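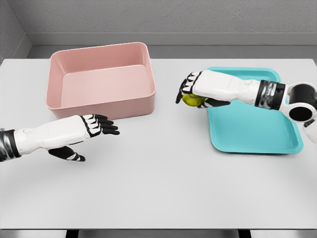
Stumus 3: form validation library, reviewed

Stumus checks form input in the browser against a schema written as a plain object. I ran it for nine days on the Zimport admin panel, which has 129 fields across its settings pages.

Setup is one import and one call. Nested rules work, and error messages can be overridden per field. Async rules are weaker — a slow response can overwrite a newer one, so I added a request counter.

The type definitions lag behind the docs. Keith Wihongi's date plugin fills the gap in range checks.

Suitable for large static forms. For fields generated at runtime, I would stay with Mudgway.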